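Rules corner: moving through woods in Stanura

After the January games several members wrote to me about the woods in Stanura, and I try to give one answer to all. The second printing changed the paragraph on page 17. A column may now enter a wood if its first element has a full move left, but it must stop when the last element is inside. 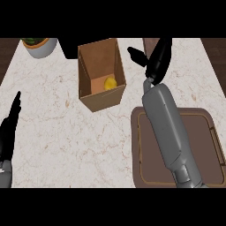 Gareth Inskip wrote back that this makes light foot too slow, and that in his group they let skirmishers continue up to 11 paces after the stop. He has played it so for two seasons and no one complained.

I understand the wish, but I think it goes against the text. The word "element" in that paragraph has no exception for skirmishers — the exception comes only later, with hills.
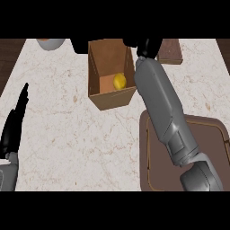
For the Mapplebeck campaign we will therefore play it as printed, with the stop for all troops. Marjorie Bunting keeps the army lists, so please send her any changes before the second round. If your list was made with the old printing, check the cost of your scouts again.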